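Home | Docs | Data | Events | Contact

# Plovovley Open Day Recordings

README for the sessions recorded at our open day on Wed 25 April. If you came along – thank you! It was the liveliest day we've had, and the recordings are better for it.

The set holds 781 episodes of people and a humanoid robot handling furniture together. Visitors took turns as the human partner, with Zeyu Xue at the controls and Stella Makori looking after the schedule. Table moving was the clear favorite, and the line for it ran down the hall until we closed.

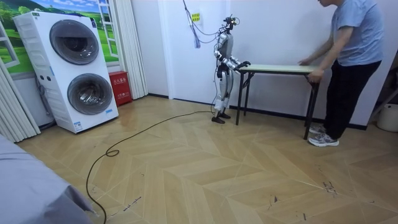 Partners got one short briefing and then picked their own grip and pace. We left that open on purpose, so expect plenty of variety – some people talk to the robot the whole way through, which is lovely to listen to.

## Files

- `episodes/` – one folder per turn
- `notes/` – comments typed up by Hwa-young Cha
- `splits.txt` – 39 episodes held out for testing

## Known issues

Audio is missing from a few of the morning turns. Joint logs are complete. Send corrections to Marwan Geagea, who is already working on the next release.

Recent items

- Clarell: kitchen tasks, March release
- Celari gripper notes
- Garrido workshop slides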